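News from the Toy Shelf | Members' Newsletter

The play kitchen is back in circulation

Many families asked us in the last weeks when the play kitchen sets can be borrowed again at the Grirar toy library. I am happy to write that they are ready. From the first week of November you can take them home as before, for 2 weeks at a time, with your usual member card.

For those who joined us after the summer, let me explain how it works. We do not lend the whole kitchen in one big box. We tried this in our first year, and parents told us that it took over the living room and that half of it was never touched. Now Nelu Filip and I divide everything into smaller bags. There is a cooking bag, a breakfast bag and a market bag, and you may have two of them at the same time. The little ovens are lent separately, and they need a shelf or a low table at home.

We spent three evenings on the sorting. It is slow work, but I like it. You take out a mug and you find a strawberry inside it, put there by a child who maybe had a very good reason. Nelu washes and I dry, and then we lay the things out on the table and decide what goes with what. We do not always agree. He thinks that ketchup belongs in the market bag, with the things that one buys. I think that it belongs with the frying pan, and my grandchildren are on my side. For this season it stays with the pan.
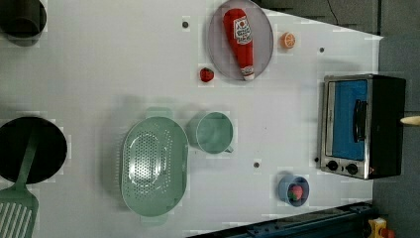 The biggest change is in the cooking bag. Until now it had only pots and pans, and children came back to us and said that there was nothing to put in them. So we moved some of the food over from the market bag. It is a small amount, enough for one meal for a family of dolls. If your child prefers to play shop, please ask for the market bag, where most of the fruit and vegetables still are.

The mint green pieces will be new to many of you. They came from the Chiriac family, who moved to Tonville in the spring and did not want to carry them along. We thank them very much. The colander was an immediate success on our open afternoon. It was used as a hat, as a boat and as a bed for a rabbit, and one time also for washing pasta made of yarn. The spatula is a little long for the smallest hands, but the four-year-olds manage it well.

A few words about the oven. Please carry it with both hands from underneath and do not lift it by the door. The hinges are the weak point of this kind of toy, and Mircea Pop has already repaired two of them for us this year. He does it very nicely, but he also has a job and a garden. If something becomes loose, bring it back as it is and tell us at the desk. Please do not use glue at home. Glue makes the repair harder, and sometimes impossible.

When you return a bag, a wipe with a damp cloth is enough. The dishwasher is too hot for the plastic, and the printed labels come off. Inside each bag there is a card with the list of contents. Please look at it before you close the bag – it takes one minute and it saves us a lot of searching. If a piece is missing, write it on the back of the card. There is no fine for a lost strawberry.

We now have 300 toys on our shelves and 44 families who borrow regularly, so the popular bags will sometimes be out. You can put your name on the waiting sheet next to the door, or send us a message through the Gomon page. We keep a reserved bag for you until the end of the next opening, and after that it goes to the next name.

We still look for small wooden spoons, cloth napkins and a second kettle. Used ones are welcome if they are clean and have no sharp edges. Please no real knives, also not the butter ones.

Contact the desk | © Grirar Toy Library | Back to top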